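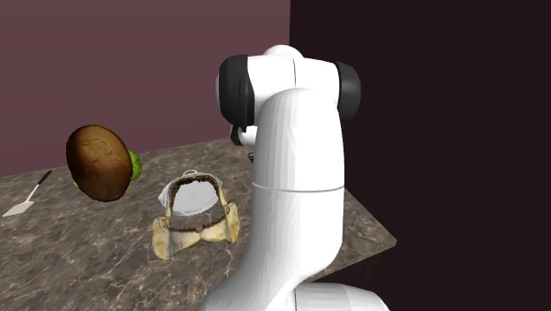
Scene rules for countertop sims – how to set up and sign off

Short version for anyone adding scenes to the Horero set. Long version is in the Pluso docs, read it when you have time. Replaces the August notes.

Before you start. Pull the latest Skukix assets. Old ones have bad collision meshes, don't mix them.

1. Base first. Mount the arm, lock the base, then home it. Props go in after. Never before – the homing move sweeps the whole counter.

2. Drop props from low. Let them settle 2 seconds of sim time, then look. Anything floating, sunk into the stone or stuck inside another object gets flagged in the log. Not fixed by hand. Rerun with a new seed. If it's still bad after 3 seeds pull the prop and tell Ludmila Tóth.

3. Odd props are allowed. They're there to test clutter. But name them properly in the manifest, "misc_04" is no use to anyone.

4. Approach. Come in from above, fingers open, stop short of the object and hold. Check clearance on both fingers befor you close. Thin handles are the worst, flatware especially.

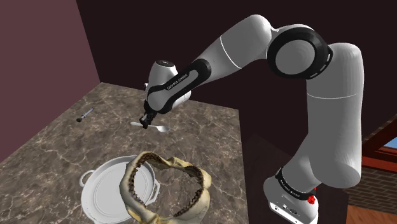 Gripper over the spoon, step 4. Check clearance here.

5. Speed. Cap at 190 mm/s anywhere over the counter. Yes in sim too. Benjamín Sepúlveda had a policy trained with no cap and we couldn't move it to the Paredes cell without redoing the lot.

6. Stop conditions. Arm touches counter, arm touches itself, prop leaves the counter – end the episode, mark it failed, keep the data. Do not trim failed runs. Failed runs are usefull.

7. Logging. Seed, asset version, prop list, joint states, contact forces. Missing any of these = run doesn't count.

Sign off needs two people, and not the one who built the scene. Usually Damián Mansilla and whoever is free. Put both names in the manifest.

Common rejects: wrong asset version, no seed, speed cap switched off "just to test" and left off.

Questions to Pascual Bustos, mornings are best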